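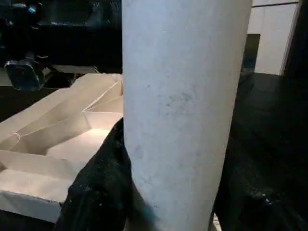

Pendamton baby brush maker drops "hypoallergenic" from its boxes, but not from its website

Search products, brands and news Search

Trultitura, the baby care company that sells the Lindsay line of soft brushes and combs, says it will take the word "hypoallergenic" off its packaging by July. The change covers nine products, among them the goat hair brush that has been its best seller in Pendamton stores.

The company calls this "a refresh of our label language." It did not say what made the old language stale. Asked twice whether any parent had complained of a rash or a reaction, a spokesperson answered both times that customer comfort comes first, and left it there.

Parents could be forgiven for wondering what the word meant to begin with. On the current box it sits in large green letters next to a drawing of a sleeping lamb. There is no mention of a test, a lab or a number of babies. The leaflet inside, which runs to five pages, spends most of them on how to rinse the bristles.
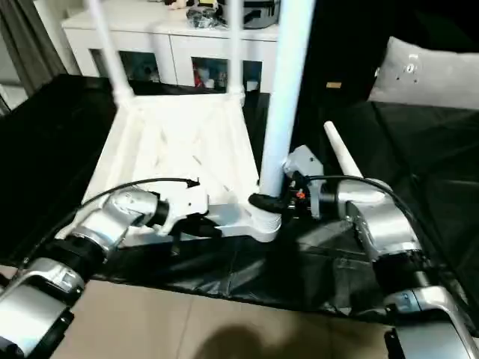 NURSERY & BABY CARE

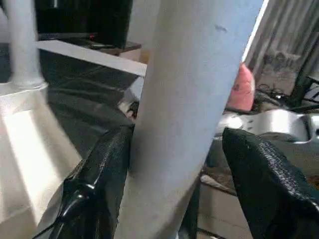 Flora Kinnear

February 8, 2023

Trultitura likes to remind people that it has been making brushes since 1912. That is a long time to be making brushes. It says very little about whether an animal hair bristle is the right thing for a baby with eczema, and the company has yet to show anyone a study that does.

Niall Buchanan, who runs the Flenard baby store on the east side of town, said he stopped repeating the claim to shoppers last year. "People would ask me what it was based on and I'd turn the box over and look, and then I'd have to say I didn't know," he said. "I still sell the brush. It's a nice brush. I just tell them it's soft."

Stores will be allowed to sell through the old boxes, so both versions will be on shelves together for a while. The brush inside will be the same and so will the price. The new box says "gentle by nature" – a phrase that promises even less and would be even harder to check.

The website is another matter. As of this week the word was still on the product pages for the brush, the comb and the 2-piece gift set, and the company would not give a date for changing them. A spokesperson said online content is "reviewed on its own schedule."

Trultitura is not offering refunds to people who bought the brush because of the label. Anyone with a question can fill out the form on its support page. I filled it out with a plain question about testing and got back a coupon for the comb.
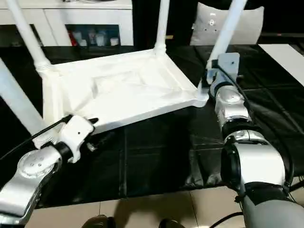

White plastic chair, upside down.

Contact us | Copyright 2023, all rights reserved | Back to top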